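Countertop Arm Cell: Pre-Run Safety Checklist
Checked by: Bhavana Pinto
Date: 09/03/2026

1. E-stop reachable from the operator's spot: PASS
Great placement, one step away!

2. Fingertips and housing bolts inspected: PASS

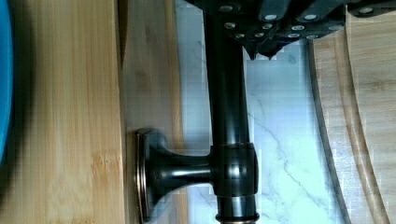 Raghavendra's torque sheet is a joy to use. Please keep filling it in every 16 runs.

3. Speed cap set to 200 mm/s near people: PASS
Love seeing this locked in the Tindetti profile instead of typed by hand.

4. Cables clear of arm travel: RECHECK
Follow each cable through a full slow sweep, then sign.
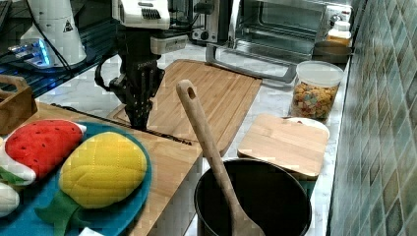 Item 4: cable loop on left side of gripper, arm over cutting board.

5. Toaster and oven unplugged unless the task calls for them: PASS

6. Drawer task, gripper stops before contact on first pass: PASS
Kylie's slow first pass is such a good habit. Let's make it the rule on every shift.

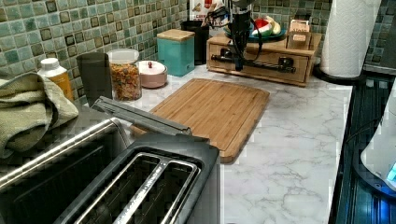 Item 6: gripper in front of wooden box with drawer.

Next full check: July, Vibeke Thorlacius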